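Areck Kitchen Task Simulator: Student Edition

October
By Amerley Appiah, Learning Programs, Bonsu Education
Print this page | E-mail this page

The Areck Kitchen Task Simulator is a software package for secondary school robotics classes, after-school clubs and teams preparing for the Avilbridge Student Manipulation Challenge. It allows students to plan, program and test household tasks for a gripper-equipped arm before they are given time on physical equipment. The Student Edition is supplied by Bonsu Education under an annual school licence.

What the licence includes

Each licence covers one school and all students enrolled in its robotics program. The package contains 134 practice tasks, graded by level of difficulty, together with a teacher's guide and a marking rubric. Tasks include opening and closing doors, pulling drawers, turning knobs and moving objects between a counter and a shelf. Two teacher accounts are provided. Additional teacher accounts may be requested in writing.

Students write their programs in the Zeven block editor or in Python. Programs saved in one may be opened in the other, although comments are not carried over from Python to blocks. Every run is stored in the student's logbook and may be replayed at any speed.

System requirements

The simulator runs on most desktop and laptop computers purchased for general classroom use. A separate graphics card is recommended for classes wishing to use the higher rendering setting. An Internet connection is required at first sign-in and when logbooks are submitted to the teacher.

Appliance door unit

The appliance door unit is normally taught in the second half of the course. Students are asked to judge the approach angle, set the opening of the fingers and avoid contact with neighbouring cabinets and their handles. The gripper view, which follows the arm from just behind the palm, is the default for this unit. Teachers may lock the view so that all students work from the same position.

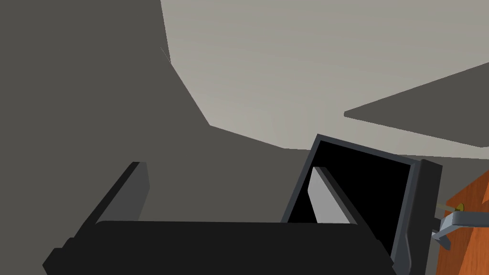 Use in competition

Teams entered in the Avilbridge Student Manipulation Challenge may submit logbooks from the Student Edition as evidence of preparation. Nearly 1057 logbooks were received last season. Submissions must be the students' own work and must be signed by the supervising teacher.

Ordering and support

Schools may order by purchase order or through their regional supplier. Licences begin on the date of activation and are renewed each year. Enquiries regarding installation, accessibility settings or French-language materials should be directed to the Bonsu Education support desk, which is open from 8:30 a.m. on school days.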